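Washer smells like a wet basement, what do I do?

Aug 6, 2021
Posted by Ketill Mogensen

Hi all, I've got a front loader that came with the apartment and it has started to stink. Not the clothes so much (well, the towels a little) but if I lean down near the drum it's that old dishcloth smell. I do maybe four loads a week, nearly all on cold, with the Dorkel liquid from the discount store.

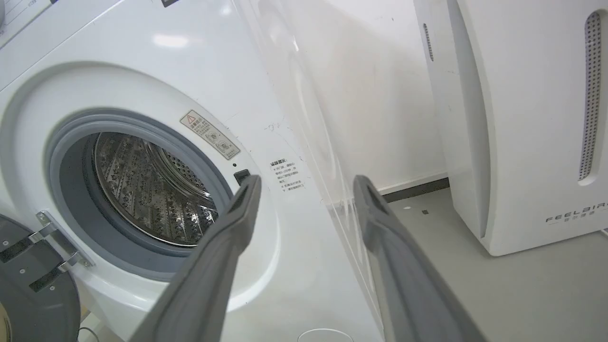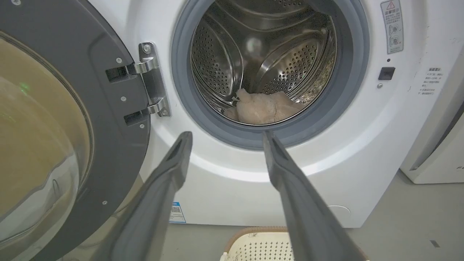
How often should I be running an empty hot cycle? The manual is long gone, and my sister says once a year, which sounds low to me.

Rana

Once a month is what I'd do, and twice a month for a while if you wash cold most of the time. Use the hottest setting you've got and let it go the full length, no quick wash! Mine takes forever, so I start it before dinner and forget about it. I put in a scoop of plain powder with oxygen bleach and skip the softener completely. Also pull back the folds of the rubber and wipe in there with a rag, all the way around, bottom especially. I found a sock and a truly gross hair tie in mine last November.

Then leave the door open a crack between loads. I used to shut it every time to keep the hallway tidy and the smell came back within days.

Brulto88

vinegar

Ritach

Please check the drain filter too, it's usually behind a little flap down low on the front. Put a baking pan and an old towel under it first, because a lot more water comes out than you'd think. Mine was packed with lint and pennies and it smelled like a pond. I'd paid a repair guy 80 dollars the year before and he never even opened it, which still bugs me.

I'd go easy on the detergent as well. The cap on those bottles is huge and you need way less than the top line, more like two tablespoons for a normal load. And I wouldn't mix vinegar with anything that has bleach in it, just pick one and stick with it. If it still smells after a couple of hot cycles, look at the drain hose, mine had a kink in the back where I'd shoved the machine against the wall.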